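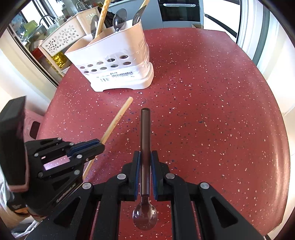

## 4. Setting up the cutlery drainer

This section covers placing, loading and cleaning the upright cutlery drainer supplied with the Okavholm counter set. For the stacked basket rack, see Section 5.

### 4.1 Before first use

1. Remove all packing material from inside the drainer.
2. Wash the drainer by hand in warm water with dish soap. Rinse until no foam comes out of the drainage holes.
3. Check that every hole is open. Clear any plastic left over from molding with a wooden toothpick.
4. Leave the printed label in place until the part number has been copied to the record card. It can then be soaked off.

**Caution:** Do not clear the holes with a knife or a metal skewer. Scored plastic holds dirt and may split.

### 4.2 Placement

1. Choose a level part of the countertop next to the sink.
2. Wipe the surface dry.
3. Stand the drainer on its flared base. Press lightly on the top rim and check for rocking.
4. Leave a gap of at least 3 inches between the drainer and the edge of the countertop. On a curved countertop, measure from the nearest point of the curve.
5. Turn the drainer so that the face with the two rows of holes can be reached with a cloth.
6. If the basket rack is used on the same counter, place the rack behind or beside the drainer. The two units do not lock together.

**Caution:** Keep the drainer away from oven doors, burners and other sources of heat. The plastic softens at high temperatures, and the damage is not covered under Section 9.

**Note:** Water leaves the drainer through the holes and runs onto the counter. On wood or unsealed stone, use the Brister tray (sold separately). Sealed countertops need only be wiped.

### 4.3 Loading

1. Rinse utensils before loading. Food scraps block the lower row of holes first.
2. Load spoons with the handle down and the bowl up.
3. Lean long spoons toward opposite corners so that the bowls do not nest. Nested bowls trap water.
4. Load chopsticks, spatulas and other wooden utensils with the handle positions reversed only if the working end is narrower than the handle.
5. Load heavy ladles last, one to a side.
6. Load table knives with the blade down. Do not store sharp kitchen knives in the drainer.

**Note:** Wooden utensils dry more slowly than metal. Leave space around them and do not pack the drainer full.

Keep dishcloths, sponges and bags out of the drainer while utensils are drying. They cover the holes from the inside and hold moisture against the handles.

### 4.4 Cleaning

1. Empty the drainer every 7 days.
2. Scrub the inside with a bottle brush, working down to the base.
3. Run water through both rows of holes.
4. Turn the drainer upside down on a towel until dry.
5. Wipe the countertop under the base before putting the drainer back.

For hard-water deposits, soak the drainer in equal parts white vinegar and water, then rinse. Do not use bleach and vinegar together.

Section revised 13/04/2025 by Melahat Oral. Step 4.2.4 replaces the clearance given in the November printing.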